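Mandagi teaching handle, two months in

Posted 5/6/19

I've wanted to write this one up since January, when the box landed on my desk, but I wanted some real hours on it first. The Mandagi is a handheld controller for showing a robot arm what to do. You hold the grip, squeeze the trigger, and the arm across the table copies your hand while it all gets recorded. That's the pitch, anyway! I bought the two-handle set for $3606 with my own money (well, the shop's money, but I had to beg for it).

Setup took me most of an evening. The printed guide is thin, and the part about pairing the second handle is plain wrong: you have to hold the side button until it buzzes, let go, then hold it again. I only got through it thanks to a post by Birsen Çetinkaya on the Akstead forum, so thank you, Birsen, wherever you are.

Once it's running, though, oh boy. I came from a Grukmont pendant, which is all arrows and menus, and teaching one simple pick used to eat my whole coffee break. With the handle I just do the thing. Reach, open, come down, squeeze, lift. The trigger is the best part. It's proportional, so half a squeeze gets you fingers half closed, and after a day or so I quit thinking about it. 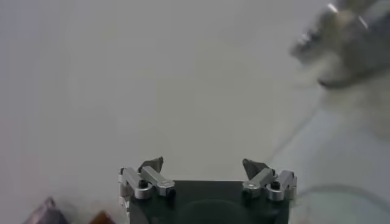

What I don't love is the wrist. Twisting past a certain angle makes the arm lag behind and then catch up all at once, which scared the daylights out of me the first time. There's a smoothing setting buried in the app (I keep it at 9) and that helps a lot, but slow, careful turns still feel a bit mushy. Running both arms together is also harder than the sales video makes it look, and I bumped them into each other more than I'd like to admit.

I have 201 saved demos now, and the playback screen has gotten slower with every batch. You can trim the start and end of a take, but there's no way to cut out a fumble in the middle, so you do the whole thing over. The Fikance software handles that fine, and I wish Mandagi would just copy it.

Battery life is good, the grip is comfy even for my small hands, and the strap feels cheap. I'd buy it again for the trigger alone. If you only need one arm, get the single handle and put the rest toward a spare charger, as the one in the box has a very short cord.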